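**Where does the lunch money go? Cafeteria waste at Grommont, spring term**

Draft 2, still need to fix the references. Group: Prasert Khunthong + Byung-chul Ban

We wanted to know how much food gets thrown out at lunch and what kind. Started in April, ran it for two weeks, weekdays only. The cafeteria gets its trays from Werkano and the hot food from Meesuk, so we asked both for delivery sheets. Werkano sent theirs, Meesuk never answered.

Method: one bin for cooked food, one for fruit and veg, one for bread. Weighed each bin after second lunch and wrote it on the sheet. Liquids not included, we had no good way to do it. Milk is probably a big part of the waste so thats a real gap.

Results so far:

- total over the two weeks: 944 pounds
- cooked food was the biggest share, then fruit
- bread way lower than we expected
- worst days were the fish days, both weeks

We also put out a survey. 700 copies handed out in homeroom, 80 came back. Bad return rate. Mostly freshmen, because their homeroom teachers gave them time to fill it in and the others didn't. So the survey part leans young and we shouldn't lean on it too much.

Top answer for why people leave food was "not enough time." Second was "cold by the time I sit down." Taste came third, wich surprised us.

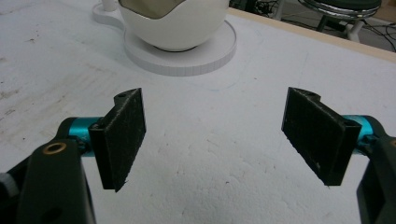

Byung-chul Ban thinks the time answer is overstated, and that people tick it since it sounds more polite than saying the food is bad. Fair point. The survey had no names on it though, so not sure why anyone would be polite. Left both readings in.

Next thing was lunch length. Second lunch is shorter than first by the time the line clears. If time is the real reason, second lunch should waste more per person. Can't check it with our numbers, we only weighed once per day. Should have weighed twice. Would do that first if we ran it again.

Things to fix before final:

- chart for daily totals, axis labels missing
- convert to kilograms in the table
- ask Meesuk one more time
- survey questions go in the appendix, not page 3

Prasert is doing the chart, I'm doing the appendix.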